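Häufige Fragen zur Tellerserie Meredith

Foketico, Fachhandel für Gastronomie und Catering, Lager Komham
Stand: Mo 18. Juli

Für welche Betriebe ist die Serie Meredith gedacht?
Die Teller sind für Restaurants, Hotels, Kantinen und Caterer gemacht. Auch private Kunden können bestellen, die Mindestmenge ist aber ein voller Karton.

Welche Größen gibt es?
Zur Zeit führen wir drei flache Teller, einen tiefen Teller und eine ovale Platte. Der größte flache Teller hat einen Durchmesser von 32 cm. Eine kleine Schale ist für Oktober geplant.

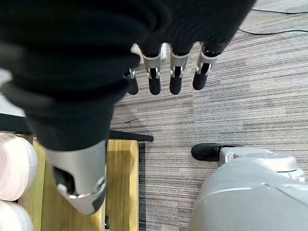

Wie wird die Ware geliefert?
Ab 75 Kartons kommt die Bestellung auf einer Palette, kleinere Mengen schicken wir als Paket. Die Spedition liefert bis zur Bordsteinkante. Wenn Sie eine Lieferung bis in den Raum gebucht haben, teilen Sie uns bitte den Bodenbelag mit. Auf Teppichboden, wie dem grauen mit Streifen im Bild, rollt ein Hubwagen schwer, und es können Spuren bleiben. Wir schicken in diesem Fall eine Sackkarre mit breiten Rädern.

Darf man die Teller in die Spülmaschine geben?
Ja, auch in die gewerbliche Maschine. Das Dekor Laltesness hat einen farbigen Rand und soll mit höchstens 75 Grad gewaschen werden. Die weißen Teller vertragen 90 Grad.

Wie hoch darf ich stapeln?
Wir empfehlen höchstens 32 Teller in einem Stapel. Der Regalboden muss gerade sein und das Gewicht tragen können. Schieben Sie die Teller nicht übereinander, sonst entstehen Kratzer in der Glasur.
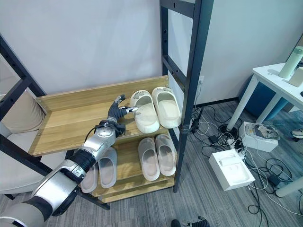
Regal mit hellen Holzböden und schwarzem Metallrahmen

Was mache ich bei Bruch auf dem Transport?
Bitte melden Sie den Schaden innerhalb von zwei Werktagen mit Foto und Kartonnummer. Wir ersetzen die Stücke oder schreiben den Betrag gut, wie Sie es wünschen. Die Scherben können Sie nach unserer Bestätigung entsorgen.

Kann ich einzelne Teller nachbestellen?
Ja, unter der Artikelnummer 131 finden Sie das Nachkaufset mit sechs Stück. Das Weiß kann zwischen zwei Produktionen leicht verschieden sein.
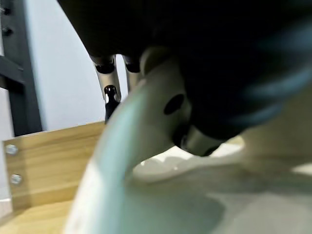

Eine Kundin schrieb uns dazu, sie habe den Unterschied erst bemerkt, als alte und neue Teller direkt nebeneinander auf dem Buffet standen, und sie mische deshalb die Stapel jetzt nicht mehr. Diesen Rat geben wir gerne weiter.

Gibt es Muster?
Einen Musterteller senden wir gegen Berechnung zu. Bei einer späteren Bestellung wird der Preis abgezogen.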